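# Blocks on a board: collecting examples for Jema

Bravmont has been telling its customers for a while that Jema, the sorting and placing system it wants to sell to small packing shops, "learns by being shown." I spent part of August at the Morkia workshop, where the showing gets done. I went in doubtful and came out doubtful about different things.

The claim is simple enough. An operator guides the arm through a small job, the arm's motion and the camera views are saved together, and that saved run becomes one example. Collect enough examples and the system is supposed to pick up the job and handle versions of it that it hasn't met. The word "enough" does a lot of work in that sentence. When I asked for a figure I got 417 saved runs for the block task, with a plan to go on into September. When I asked how the team would know it could stop, I got a shrug and an offer of coffee.

The block task is the easy one, and it is the only one I was allowed to photograph. A run goes like this: blocks get scattered on the board, the operator is given an instruction such as "put the heart next to the star," and the arm is steered through it by hand controls. A run may last up to 32 seconds. Anything longer is thrown out, which already bothers me a little. Slow, careful runs are the ones where the operator is fixing a mistake, and I would think a machine that will be making mistakes in a packing shop might want to see how they get fixed. The collection guide, a document called Ursu that everyone at the workshop refers to as if it were a colleague, has one paragraph on this. It says failed runs may be kept "where useful." Useful to whom is left open.
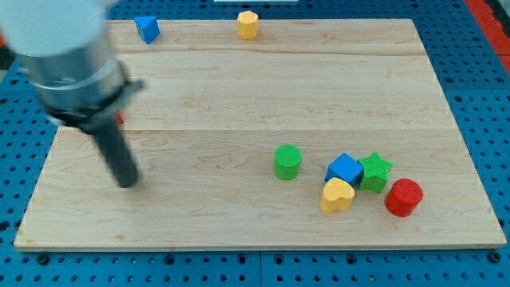 *Reaching down over the board during a block run, with the green star, the blue cube and the yellow heart packed close together at the right.*

I do like the board. It's pale wood with a strong grain, and it sits on a blue pegboard table that would look good in anybody's garage. Still, it is one board on one table. Bravmont's brochure talks about "any work surface," and I'd want to see some examples from a scratched steel bench or a folding table with a tablecloth on it before I repeated that. The team told me a second surface is coming. It was also coming when I first wrote to them in the spring.

The shapes raise the same question. Cylinders, cubes, stars and hearts in red, blue, green and yellow are pleasant to look at and easy to name, so the written instruction attached to each run comes out clean. Real stock is less polite. A shop that packs spare parts has bags that slump, labels that peel and six kinds of bracket that all get called "the bracket." Learning to tell a heart from a cube on pale wood may help with that, or it may help mostly with hearts and cubes. I haven't been shown a result that settles it either way.

Tight groups are where I'd look hardest. When blocks sit almost touching, there is little room to get hold of one without bumping its neighbor, and the operators I watched had very different habits. One nudged the group apart first. Another came straight down and took what was on offer. Both kinds of run go into the same folder with the same instruction attached, and the system is left to make sense of the disagreement. I'm told this variety is good for it. Maybe so, but I'd like someone to train one version on the nudgers alone and see what happens. That would cost them very little.

A few things I'll give them credit for:

- The layout is changed after every run, and the operator doesn't pick it. A printed sheet does.
- Operators swap out after 15 runs. The ones I spoke to said their hands get sloppy well before that, so the number may still be too high.
- Each run is checked by a second person before it is kept. During my visit 3 were rejected, two for a wrong instruction and one for running over time.

What I couldn't get was a test I believed in. Progress at Morkia is measured on the same board, with the same blocks, in the same room and under the same lights as the examples. A good score there tells you the system can do its homework. Bravmont says an outside trial is planned, in a shop it wouldn't name, on a date it wouldn't give. I've asked to bring my camera to that one.

Until then, this gallery has a single picture in it. More will be added if I'm let into the back half of the workshop, where the bagging task is being set up.

*Page last changed 29 August 2024.*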